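# Visit Report: Gradeck Training Hall, 3 June 2021

The delegation was received at the main entrance and issued with visitor badges and safety glasses. The purpose of the visit was to observe how Gradeck prepares robot arms for light sorting and storage work, and to judge whether the same method could be introduced at our Selex site. The party numbered 12, including two representatives of Wovetti.

The hall holds a row of identical workstations, each with a tabletop, an arm and a seat for the operator. No program is written for the individual task. The operator performs it through the arm, either by guiding the arm by hand or by moving a smaller hand-held controller that the arm follows. Each completed attempt is stored as one demonstration. Our hosts stated that 40 demonstrations are recorded before a first trial is permitted, and that attempts with a dropped object are kept in a separate folder.

Hand guiding was presented first. Members of the delegation found it easy to understand but tiring, and several remarked that the operator's own arm tended to block the view of the table. Remote control took longer to learn. Gradeck now uses it for most tasks, and new operators spend their first two days on it without recording anything.

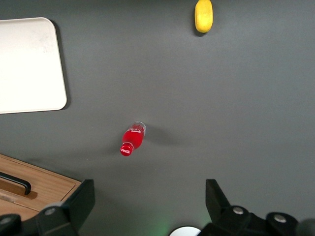

Operators are asked to change the position of the objects between attempts, so that the robot does not simply learn one fixed path. They are also asked to approach slowly and to avoid correcting a grasp once the fingers have started to close. This last rule was the subject of some discussion. The Wovetti representatives felt that corrections carry useful information; our hosts replied that they had tried both ways and preferred clean attempts for the early sets.

After lunch the party moved to the review room, where recordings are checked and labeled. The current set for the Nkosi project stood at 1701 demonstrations on the day of the visit. Checking is done by a second operator, never by the person who made the recording — a practice we recommend adopting without change.

Two points remain open. Gradeck could not yet provide figures on operator fatigue over a full shift, and the cost of a second controller per station was not included in the papers supplied. Both have been requested in writing. A return visit is planned for August, when the delegation expects to take part in a short recording session.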